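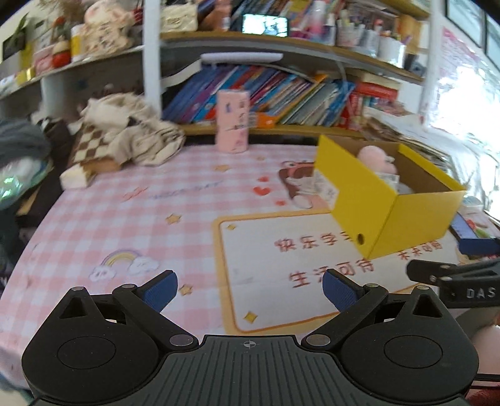 Why build the hand before the arm, one reader wanted to know after the last issue, and wouldn't it make more sense to get something moving on a bench first and worry about fingers later? Several of you asked the same thing on Saturday, in less polite words.

Short answer: the arm is expensive and the hand isn't. Longer answer below, typed fast, the newsletter goes out tonight.

Hovura is our home robot build, for those who joined since summer. Spread across members' houses and the shared workshop in Iltholm. The plan is a small arm that can tidy a desk. Toys back in the box, pens in the pot, that sort of thing. Right now there is no arm. We have hand-held grippers, two fingers each, and we take them to real desks in real homes and work by hand what the arm will do later. If a person can't get a stuffed toy out of a shoebox with these fingers, a motor won't either.

So that's what this month was. Desk sessions.

Weight first, everyone asks. The first body came in at 688 grams on the kitchen scale. Too much. Wrist gets sore, you start resting it on things, and then your notes are worthless. We got it down to 588 by changing the plate inside and going to shorter screws. Still not light but you can do 30 minutes with it before you start complaining.

Pads. Still the blue textured ones. We tried a smooth set in the workshop and went back the same evening. The texture holds cloth much better, and cloth is most of what ends up on a desk it seems. Bags, blankets, soft toys. The smooth ones were nicer on paper and on nothing else. Anyone who wants the smooth set can have them, they are in the drawer under the vise.

Linkage. Pins at the joints want checking before every session, please, not after. Two of them worked loose in one week. A drop of threadlocker, wait overnight, done. Do not use the super glue, whoever did that — it took me most of an evening to get the arm off again.

Clamp mount. Holding up fine. Do it up by hand and then a quarter turn with the key. No more then that, the plastic creaks.
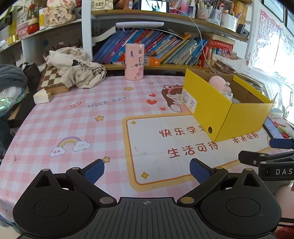
Desk session: fingers open over the tablecloth, shoebox behind, second gripper at right.

Notes from the desk, in no order.

A patterned tablecloth is a good test. On our plain gray bench mat everything looks easy. With rainbows and stars and lettering all over the cloth you find out how much you lean on the object standing out from the background. The arm will have a camera and will have the same trouble, only worse. Please use your own tablecloths, the busier the better.

Open boxes are hard. Flaps get in the way of the side housings, so come in from straight above and keep the wrist level. Coming in at a slant means you shove the box along instead. We want to try a narrower body for this, drawings are in the Carkonent folder, third revision, ignore the second one.

Books on a low shelf: leave them for now. Fingers are the wrong shape and you'll bend a cover.

Windows. Sit so the light comes from the side and draw the blind if you can. Fingertips are hard to judge against a bright window.

Parts. The Bartoš order is in, springs and pivot pins, enough for 6 more builds. First come first served. Bring your own bag for the small stuff, last time half the pins went home in someone's coat pocket. If you are building at home and can't get to Iltholm, write and we'll put a kit in the mail, you pay postage.

Also the build guide. It is out of date from page four on and I know it. The wiring section is for the old board. Skip it, the hand-held version needs none of that anyway. New pages when I get a free evening, probably November.

What we need from you: desk sessions at home, written up. What you picked up, what you dropped, which pad slipped. A few lines is plenty. Photos welcome but don't clean up first, we want the desk as it is on a normal day.

Workshop is open Saturday as usual, bodies to be screwed together in the morning, desk practice after lunch. Bring a shoebox if you have one, with the lid off or flaps open. And somthing soft to put in it.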